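## 4. Setting up the Votosix air cleaner

Sleiman print their own leaflet and pack it in the lid. I have kept to its order where the order makes sense, and left it where it doesn't. The leaflet says you will "notice the difference on the first night". I didn't, and neither did anyone else in the house, though after a fortnight in August my wife was sneezing less in the mornings. It had also rained a good deal by then.

### 4.1 Before you plug it in

1. Take the machine out of the box and stand it upright. The carry handle is fine for lifting it across a room. I wouldn't trust it on stairs.
2. Pull off the back cover. It hangs on two clips at the top and needs a harder tug than seems polite.
3. Slide the filter out and **remove the plastic bag it comes in**. The leaflet leaves this until page four, after it has told you to switch on.
4. Put the filter back with the cloth tab facing you. If the tab faces inwards the cover will still close and the fan will still run, so you can't go by that.
5. Refit the cover, bottom edge first.

> **Caution:** Don't run the machine with no filter in it. It will light up green and claim the air is good.

### 4.2 Where to put it

The drawing on the box has it tucked neatly between a sofa and a wall. Ignore the drawing. Air goes in at the back and comes out of the top, and a sofa is in the way of the first of these.

1. Choose a spot on a hard, level floor. Carpet is allowed if the pile is short.
2. Leave a clear hand's length behind it, and more if there are curtains.
3. Keep it away from the cooker and the bathroom door. Steam sets off the sensor and the fan races until the room dries out.
4. Shut the windows. If you would sooner have the windows open, have them open and save the electricity.

Sleiman say one machine will do "a whole floor". In our house it does the room it is in, with the door closed.

### 4.3 First run

1. Plug in at the wall. Extension leads are ruled out by the leaflet, and here I agree with it.
2. Hold the power button until the display shows **88**. All the segments light at once as a test, and it isn't a reading of anything.
3. Turn the fan up to speed 4 and leave it for 20 minutes. There will be a smell of new plastic. Stay out of the room if it bothers you.
4. Drop to speed 2 for ordinary use. Speed 1 is quiet enough to sleep beside, but I have my doubts that it shifts much.

Note: if the display stays on 88, switch off at the wall, wait, and try again. If it sticks a second time, take it back to the shop. Opening the base ends the guarantee.

### 4.4 The coloured light

Green is good, amber is fair, red is poor. Fair compared with what, the leaflet doesn't say. I have had red from a slice of toast and green from a room I had just swept so badly that I could see the dust in the sun. Treat it as a night light.

"Auto" hands the fan speed over to the same sensor. I leave it off.

### 4.5 The Zidunov insert

You may be offered a scented insert from Zidunov that clips inside the cover. It fits. It also adds something to air you have just paid to have things taken out of, and anyone with hay fever should leave it in the shop. If yours came with one already fitted, slide it to the left and lift. 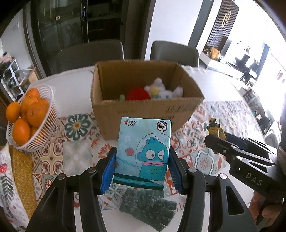 *Written by Gus Greenberg for the Follinstead household guides. Corrections welcome, sales leaflets less so.*

### 4.6 Checking that it pulls

Since the light can't be relied on, use a tissue.

1. Set the fan to speed 4 with the back cover on.
2. Take one tissue, peel it down to a single layer if it has more than one, and hold it flat against the back grille.
3. Let go. It should stay put on its own.
4. Try again lower down, then at speed 2, where it may sag a little but shouldn't drop.

If it falls at speed 4, look for the bag described in 4.1 before you blame the motor. After that, vacuum the grille from the outside and repeat the test. A filter that still fails wants replacing, whatever the timer on the display thinks.

Keep tissues away from the top outlet. A torn scrap will drop through the slots, and getting it out means tweezers and the plug pulled.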